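Finbarr Horgan
Thread on household baseload: the power a house draws when everyone thinks everything is off. I spent most of April on mine. It started at 139 watts, and I'd like to write down the method before I lose the notebook.

Definitions first. By baseload I mean the lowest level the whole-house draw settles at overnight, with no heating, no cooking and the fridge compressor between cycles. Other people include the fridge as an average. Either is fine, as long as you don't switch partway through.

Why bother with it: a load that never stops runs every hour of the year. 139 watts works out to a bit over 1,200 kilowatt-hours annually. My oven is the scariest number on the panel and comes nowhere near that.

Equipment. A Rirnard clamp logger on the main feed, and a Kinsella plug-in meter for single outlets. The house is a rental in Ternham with an old panel, fully occupied, no spare slots. The clamp goes around the conductor and needs no slot. If the panel cover has to come off to fit it, have an electrician do that part.

Clamp loggers come in two kinds. Cheap ones measure current only and multiply by an assumed voltage. Better ones also take a voltage reference and compute real power. At baseload levels the difference matters a great deal.

The cause is power factor. Small electronic supplies pull current in short spikes near the peak of the voltage wave. Current times voltage gives you volt-amps, and volt-amps can be well above watts. Your bill is in watt-hours of real power.

I ran both methods side by side for one night. The current-only figure was high enough that I'd have gone looking for a second fridge. Use real power or don't trust anything you see at the low end.

Sampling interval: the Rirnard can log every 10 seconds. I used that. One-minute averages hide the short events, and the short events are how you recognize a device. A sump pump, for instance, looks like nothing at all in an hourly chart.

Finding the floor. Plot one night, then sort the samples from low to high. You get a long flat shelf on the left, then a step up for the fridge, then a ragged tail. The shelf is your baseload. The single lowest reading is noise, ignore it.

Mine had two shelves, which confused me for several days. The upper one was the lower one plus the heater pad under the dog's water bowl on the back porch. It has a thermostat and no light. Install date unknown.

Next step is breakers. Late morning, nobody on a call, laptop on battery, logger running. Switch off one circuit, wait for the reading to settle, write down the drop, switch it back on, wait again. Shut down any desktop computers properly beforehand.

The waiting matters more than I expected. Some devices restart with a burst of activity that lasts several minutes. The router is one. If you go straight to the next breaker you charge the router's startup to the wrong circuit.

Also label the breakers while you're there. Mine said "range," "bath," "spare" and "lites." The one marked "spare" feeds the entire upstairs hallway and one kitchen outlet.

Result of the breaker pass: one circuit held well over half of the load. It was the living room, which I'd have guessed last. The kitchen was boring. The laundry circuit was close to zero with the washer plugged in and idle, which I did not expect from that washer.

Now the plug meter. Caution about the Kinsella and every other meter in its class: accuracy is usually specified as a percentage plus a fixed offset. On a kettle the offset disappears. On a phone charger the offset can be larger than the thing you're measuring.

Workaround for small loads: put a known steady load on the same meter, read it, add the unknown, read again, subtract. I used an old incandescent bulb in a desk lamp. Let the bulb warm up first. Filament resistance drifts at the start.

Second workaround: measure energy over a long period in place of instantaneous power. Leave the meter on the device for 20 hours and divide. This also catches anything that wakes up by itself, and more things wake up by themselves than you'd think.

The worst offender in the house was a Ranum audio receiver from a garage sale. Off at the front button, it still ran warm on top. Warm to the touch is a decent first test for any supply that's been idle all night. No instruments needed.

What the receiver was doing: the front button mutes the outputs and turns off the display. The main transformer stays energized. The rear panel has a proper rocker switch that nobody in this house had ever used, because it faces the wall.

Second was the set-top box. Its "off" is a menu state. The light changes color, the tuner and disk keep running, and the meter moves by about 4 watts. There's a deeper sleep setting three menus down. It costs you a slow start in the morning.

Third was a group: the wall warts. Old transformer types with a real iron core draw their magnetizing current all day with nothing attached. Modern switching ones are far better. You can sort them by weight in your hand.

Things I measured that turned out not to matter: phone chargers, the microwave clock, the doorbell transformer, the toothbrush. The microwave clock gets blamed in every article on this subject. It was near the bottom of my list.

Things I can't remove and shouldn't: smoke alarms, furnace control board, router. The furnace board was higher than I'd like. It belongs to the landlord and it keeps the pipes from freezing, so it stays on the list as "accepted."

I do recommend having an "accepted" column. Without one, the list never closes, and you end up arguing with a carbon monoxide detector.

On smart plugs. Each one has its own radio and its own supply, and so its own draw, all day. If the device behind it idles below that level, the plug makes things worse. Measure the plug alone before you buy a pack of them.

A plain switched power strip draws nothing when off, apart from a rounding error if the lamp is wired ahead of the switch. It also has the advantage that a guest can operate it. I have one on the receiver now.

Don't put these on a strip: anything with a recording schedule you care about, anything that cleans its own nozzles at power-up (inkjets, which then cost you ink), and anything whose maker tells you to leave it connected for overnight maintenance.

That last group deserves a post. Some displays run a panel maintenance cycle after they're turned off. It can take a while, and the draw during it is well above standby. If you cut the power at bedtime the cycle never completes. Check the manual for your model.

Reconciling the totals. Sum of the plug readings plus the hardwired loads should come close to the shelf on the whole-house plot. If it doesn't, something is unlisted. I was short by an annoying amount and went around the house twice.

It was the garage door opener. Ceiling outlet, above eye level, radio receiver always listening. People check the outlets they can reach. Look up.

Also check anything with a remote, anything with a touch control, and any lamp with a dimmer built into the cord. A touch lamp has to be powered in order to notice that it's been touched.

Repeat the overnight log after every change, one change at a time. I broke this rule once, changed the receiver and the box on the same evening, and then couldn't say how much either had saved without undoing both.

Seasonal caveat. My shelf is a spring shelf. In winter there'll be a heat tape on an outside pipe, in summer a dehumidifier, and both are thermostatic, so they'll smear the floor upward. I'll log again when the dehumidifier comes out.

Several replies asked for the spreadsheet. It has four columns: device, outlet, watts idle, verdict. You can make it faster than I can clean mine up. The verdict column takes "strip," "setting," "unplug" or "accepted."

Someone also asked about solar and whether any of this matters with panels on the roof. Baseload runs at night. Panels don't. With a battery the argument changes shape a little, since your floor sets how long the battery lasts until morning.

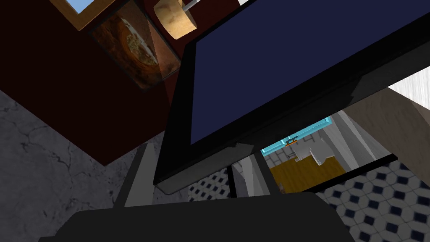
Standby draw can't be judged by appearance, and that's the last point I want to make before I mute this. Deep sleep, quick-start standby, a network-connected idle and a fully unplugged set can all look the same from across the room. Take a big black flat-screen like this one, on a stand with pale gray legs: the screen is one dark navy rectangle inside a thick glossy bezel, with no text and no picture on it, and I couldn't tell you within a wide margin what it draws. Newer sets often ship with quick start enabled, and the setting tends to be filed under "general" or "system" and not under "power." Turn it off, put the plug meter on the set, leave it overnight, and enter the average in the idle column. The reading right after you press the button on the remote will be too high, so don't write that one down.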